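ばら積み

ばら積み（ばらづみ、英: bulk storage, random bulk）とは、個々の物品を整列、結束または個別包装することなく、容器や区画の中に不規則に重なった状態で収容する保管・運搬の方式をいう。対象は穀物や鉱石のような粉粒体から、ボルト、鋳物、樹脂成形品、日用品のような個体物まで幅広い。本項では主として、通い箱、ビン、パレットボックスなどの容器に個体物を収容する場合について述べる。船舶における粉粒体の輸送については「ばら積み貨物船」を参照。

目次
1 概要
2 用語
3 充填の性質
4 容器
4.1 側壁の傾斜
4.2 縁と底面
4.3 材質と表面
5 収容と払い出し
6 数量の管理
7 品質への影響
8 整列収容との比較
9 事例
10 脚注
11 関連項目

概要

ばら積みは、物品の姿勢と位置を規定しない点で、仕切り板やトレーを用いる整列収容と区別される。収容にあたって物品を一つずつ置く必要がなく、投入はシュート、コンベヤの末端、または人手による空け移しで完了する。容器は多くの品目に共用でき、空の状態で入れ子にして返送できる形状のものも多い。

一方で、収容された物品の姿勢が一定しないため、取り出しの工程では姿勢を改めて整える作業が生じる。製造業では、この作業を次工程の作業者が担うか、振動式の部品供給装置に担わせるのが一般的であった。物流分野では、少量多品種の商品を棚上の容器に混載し、注文に応じて一点ずつ取り出す形態が見られる。

用語

「ばら」は、まとまっていたものが一つずつになった状態を指す語で、「ばら売り」「ばら銭」などと同源である。漢字で「散」を当て、「散積み」と表記することもある。海運では「撒積」の表記も行われてきた。製造現場では「ばら置き」「ばら入れ」の語も用いられるが、「ばら置き」は作業台や床面に直接置く状態を含むことがあり、用法は事業所によって異なる。

英語の bulk は大量の未包装貨物を広く指し、個体物が不規則に入った状態に限る場合は random bulk、jumble packed などの表現が用いられる。bin は壁で囲まれた収容区画または容器の総称で、棚の一区画を指す用法と、可搬式の箱を指す用法が並存する。日本語の「ビン」も両義的であり、仕様書では外形寸法と可搬の別を併記することが望ましい。

充填の性質

容器の容積に対して物品の実体積が占める割合を充填率という。等しい大きさの球を規則正しく最も密に並べた場合の充填率はおよそ74パーセントであり、不規則に投入して十分に揺すった場合は64パーセント前後にとどまることが知られている。実際の部品は球ではなく、充填率は形状、表面の摩擦、投入の高さ、振動の有無によって大きく変わる。

細長い物品は互いに支え合って橋を架けるように重なりやすく、下方に空隙が残る。この現象を架橋またはブリッジと呼ぶ。平たい物品は面どうしが重なって局所的に密になるが、立った姿勢のものが混じると周囲に空隙を生じる。フックや輪を持つ物品では絡みが発生し、充填率とは別に取り出しの困難さが問題となる。コイルばね、割りピン、Cリングがその典型である。

投入直後の表面は中央が高く周縁が低い山形をなすことが多い。斜面が崩れずに保たれる最大の角度を安息角という。安息角は本来粉粒体について定義された量であるが、小物部品についても容器への投入量を見積もる目安として援用される。容器を水平に保ったまま振動を与えると山は次第に平坦となり、同時に粒径の大きいものが上方に移動する傾向がある。混載の容器では、この偏りによって小さい物品が底に集まる。

容器

側壁の傾斜

ばら積みに用いる容器の側壁は、垂直のものと、上方に向かって外へ開くものとに大別される。垂直壁は外形寸法に対する内容積が大きく、積み上げたときの荷重の伝達も単純である。傾斜壁は内容積で劣るが、壁際に落ちた物品が底の中央寄りへ戻りやすく、隅に残留しにくい。手や工具を差し入れる際に壁と干渉しにくいことも、傾斜壁が選ばれる要因である。

傾斜の角度は、収容物と壁面の間の摩擦係数から定まる滑り出しの角度を基準に決定する。水平面から測った壁の角度がこの値を下回ると、物品は壁の途中で静止する。油の付着した金属部品では滑り出しの角度が小さくなるが、油が古くなって粘性を増すと逆に大きくなる場合がある。

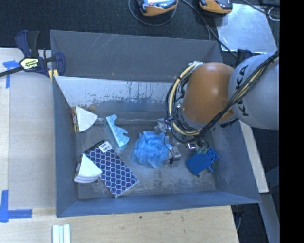

底面と側壁の接する隅部には、丸みを付ける場合と角のまま仕上げる場合がある。丸みが大きいほど残留は減るが、平坦な底面の面積が縮小し、底に敷くシートや緩衝材の寸法も合わせにくくなる。板金を折り曲げて製作する容器では、隅部の丸みは板厚と曲げ型によって制約される。

縁と底面

縁は容器の剛性を確保するとともに、把持、積み重ね、蓋の係合のための部位となる。外側に張り出した縁は持ち手を兼ね、作業台や架台の開口部に落とし込んで支持する構造にも利用される。その反面、張り出しの分だけ棚の一段に並べられる数は減少する。縁を内側に折り返した形状は強度に優れるものの、取り出しの際に物品が引っ掛かりやすく、ばら積みには適さない。

底面は平坦なものが標準である。水分や油分を嫌う品目では、底に排出孔や格子を設ける。細かい切粉が混入する機械加工部品では、二重底として切粉を下段に落とす構造が採られる。ただし格子の目に小物が挟まることがあり、最小の収容物の寸法から目の幅を決めなければならない。

材質と表面

容器の材質には鋼板、アルミニウム合金、ポリプロピレン、ポリエチレン、合板、段ボールなどがある。鋼板製は耐荷重に優れ、鋳鍛造品に多用される。樹脂製は軽量で洗浄が容易であり、電子部品向けには導電性を付与したものが供給されている。合板製は補修が容易であるが、吸湿による寸法の変化が避けられない。

内面は収容物との接触を繰り返すため、塗装の剥離、擦り傷、汚れの固着が進む。塗膜片の混入が問題となる工程では、塗装を施さない樹脂製容器や、内張りを交換できる構造を選ぶ。内面の摩耗は外観上の問題にとどまらず、壁面の摩擦を変化させて物品の滑り落ち方に影響する。

収容と払い出し

収容は、落下高さを抑えることが基本となる。打痕を嫌う品目では、容器を傾けて斜面に沿って滑らせるか、昇降台によって内容物の表面を常に投入口の近くに保つ。昇降台は取り出し側でも用いられ、作業者が深くかがむ姿勢を避ける効果がある。

払い出しには、容器ごと反転して全量を移す方法、側面または底面の開口から少量ずつ流出させる方法、上方から個別に取り出す方法がある。反転は短時間で済むが衝撃が大きい。開口からの流出は、粒のそろった小物に適する。個別の取り出しは、表層にあって周囲の物品に押さえられていないものから順に行うのが原則であり、下層の物品を無理に引き抜くと、上層の崩れや絡みの原因となる。

ばら積みでは先入れ先出しが成立しにくい。容器に継ぎ足しを行うと、古い物品が底に残り続ける。このため有効期限のある品目や、ロットの追跡を要する品目では、容器が空になるまで補充を禁じ、二つの容器を交互に使用する方式をとる。二箱方式と呼ばれ、発注点管理の簡便な手法としても知られる。

数量の管理

ばら積みの物品を目視で数えることは困難であり、質量による計数が広く行われる。計数に先立ち、既知の個数の試料を秤量して平均単質量を求め、正味質量をこの値で除して個数とする。誤差の主因は、個体間の質量のばらつき、風袋質量の変動、異品の混入である。

平均単質量の推定誤差は、試料の個数を増やすことで縮小する。個体ごとの質量が互いに独立にばらつく場合、推定値の標準誤差は試料の個数の平方根に反比例する。一方、風袋の誤差は試料の個数によらない。容器内に油や切粉が残留していると風袋質量が登録値と一致せず、単質量の小さい品目ほど計数への影響が大きくなる。容器の個体ごとに風袋質量を刻印または登録し、洗浄の後に再測定する運用が行われる。

容積による概算も用いられる。内面に目盛り線を設け、表面をならした高さから残量を読み取るもので、発注時期の判断には足りるが、棚卸しの数値には採用しない。傾斜壁の容器では高さと容積が比例しないため、目盛りの間隔は上部ほど狭くなる。

品質への影響

物品どうしの接触は、打痕、擦り傷、めっきの損傷、エッジの欠けを引き起こす。損傷の程度は硬さの差と質量に依存し、同じ容器に硬い部品と軟らかい部品を混ぜることは避けられる。輸送中の微小な振動による摩耗は、長距離の輸送で特に顕著となる。アルミニウム部品では、摩耗粉が黒い汚れとして表面に付着することがある。

混入もまた、ばら積みに固有の問題である。外観の似た品目、たとえば長さのみが異なるねじや左右対称の部品は、いったん混ざると選別に多大な時間を要する。容器の色分け、現品票の固定、空容器の返却時における底面の確認が対策として挙げられる。

整列収容との比較

整列収容では、成形トレー、仕切り箱、マガジンなどによって物品の位置と姿勢を固定する。損傷が少なく、欠品の確認が容易で、取り出しの時間も安定する。しかしトレーは品目ごとに設計を要し、設計変更のたびに更新費用が発生する。空トレーの返送と洗浄にも費用がかかる。

両者の選択は、物品の単価、損傷の許容度、年間の使用数、次工程で要求される姿勢の精度によって決まる。単価が低く表面品質の要求が緩い締結部品はばら積みとし、研削後の軸物や光学部品は整列収容とするのが通例である。中間的な方式として、層ごとに中敷きを挟み、層内の配置は自由とする段積みがある。

事例

建築金物を扱う Kungate は、Rernach の倉庫において、従来トレーで保管していた蝶番と戸当たりの一部をばら積みに改めた。対象は57品目で、使用する傾斜壁の容器は384個である。品目の選定基準には、単質量が68グラム以下であること、および塗装仕上げでないことが含まれる[1]。

同倉庫の運用を整理した Kirstin MacBrayne は、切り替えの後に生じた不一致の主な原因を、容器への継ぎ足しと風袋の登録漏れの2点に帰している[2]。この報告を受けて継ぎ足しは禁止され、8月の棚卸しから、容器の洗浄時に風袋質量を記録する手順が加えられた。塗装仕上げの品目については、層ごとに中敷きを挟む段積みが継続している。

脚注

[1] Kungate「Rernach 倉庫 保管区分基準」付表。
[2] MacBrayne, Kirstin「小物金物の収容方式と棚卸し差異」Workarbridge。

関連項目

安息角
充填率
通い箱
パレットボックス
部品供給装置
二箱方式
先入れ先出し
ばら積み貨物船

最終更新 2025年6月27日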